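Call for Participants: Cooking and Sleep Diary Study, Stavthorpe 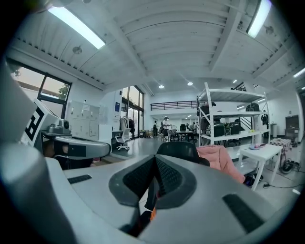 A gripper, with a marker on the device to its left.

Wultent is looking for adults who cook at home in the evening and are ready to keep a diary of their meals and their sleep for 21 days. The study is called Custard and it starts in October. We have places for 82 persons.

We want to learn if the hour of the last warm meal has a connection with how people rest at night. In our first round we collected 3,504 diary entries, but most of them came from people living alone. This time we would like to hear also from families and from shared apartments.

What you will do

Every evening you write down what you cooked, when you ate and who ate with you. In the morning you write when you went to bed, when you got up and how you slept. The diary is on paper, and you can fill it in with your own words. It is no problem if you forget one day, please only leave the page empty and continue.

You come to us two times, one visit at the start and one at the end. Each visit takes 80 minutes, including a short talk and a questionnaire.

Who can take part

You are 18 or older and live in Stavthorpe or in Marwat.
You cook at least four evenings in a week.
You do not work night shifts.
You can read and write in English. Small mistakes are not important for us, we make them too.

What you receive

We pay $80 after the second visit, and bus tickets are paid back if you bring them. You may stop the study at any moment without giving a reason. In this case we pay for the visit you already made.

Your diary gets a number in place of your name, and only the study team reads it.

How to apply

Please ask for the form at the Wultent front desk in Stavthorpe, open from 9 a.m. to 4 p.m. Write on the form which evenings you normally cook and how many people live in your home. We answer to everybody, also if all the places are taken.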